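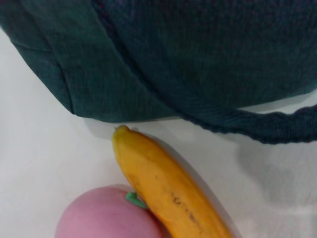

Unit 5: The Parish as Publisher — Devotional Writing and Its Readers

Course: Religion and Print Culture
Instructor: Nest Wynne
Handout issued March 23, 2026

Scope of the unit

The previous unit dealt with sermons prepared for delivery. The present unit turns to what happened to those sermons once they left the pulpit. Students will consider how clergy without literary training became authors, how congregations paid for and distributed their books, and how the resulting texts differ from the spoken versions on which they were based.

The principal case is the Lindach congregation, whose surviving papers include a run of pocket devotionals, a subscription book, and the correspondence between its minister and the printing house of Foulkes. Students should have read the extracts in the course packet before the first meeting.

5.1 From notes to text

Most ministers in the period under study preached from outlines. A typical Lindach outline covers a single sheet and consists of a scripture reference, several headings, and a few phrases that the preacher wished to get exactly right. Preparing such an outline for print meant supplying everything the voice had supplied on the day: transitions, illustrations, the application to daily life.

Three kinds of change recur in the printed versions. Local references are removed or made general. Direct address to particular groups (the young, the recently bereaved, those preparing for membership) is usually kept, but moved to the end. Scripture is quoted in full where the outline gives only chapter and verse. The last change reflects an expectation that the book would be read away from home, where a Bible might not be at hand.

Students should compare Extract A (outline) with Extract B (printed devotional) and mark each instance. Extract B omits the second heading of the outline altogether. The correspondence does not explain the omission, and students are free to propose a reason in section meetings.

5.2 Subscription and distribution

The first Lindach devotional was financed by subscription. Subscribers paid half the price in advance and the remainder on receipt, and their names were printed at the back of the volume. The subscription book lists 400 names for the first edition. Later editions were sold openly, and by the time the series ended 3,262 copies had been printed across all titles.

Distribution followed existing church ties. Bundles were sent to the daughter congregation at Stomstead, where they were sold after the midweek meeting, and smaller numbers traveled with visiting preachers. Foulkes handled bookshop sales but regarded them as a minor part of the business. A letter written in July of the second year complains that the shop copies "stand where they were put."

5.3 Readers

Evidence for how the books were used is thin. The best of it comes from annotated copies. Some readers dated each entry as they finished it. Others used the blank leaves for prayer lists, family events, or accounts. Igor Krajčí has argued that these marks should be read as a record of habit and tell us little about belief — a reader who dated every page may have done so dutifully and without much attention. His essay is in the packet and will be discussed at the second meeting.

Terms for review

Devotional: a short text intended for private or family reading, often assigned to a particular day.
Application: the part of a sermon that relates its teaching to the conduct of the hearer.
Subscription: payment or a promise of payment before publication.
Daughter congregation: a church founded and initially supported by another.

Written assignment

Choose one entry from the Lindach devotional and write a response of up to 2 pages. Identify one feature that appears to come from spoken delivery and one that could only have been added for print. Quote briefly and cite by entry number. Secondary sources are not required, but any that are used must be listed.

Submit responses through Drellura before the second meeting of the unit. Late work is accepted only by prior arrangement with the instructor.

Reading for Unit 6: packet extracts F through H, on hymnals and their prefaces.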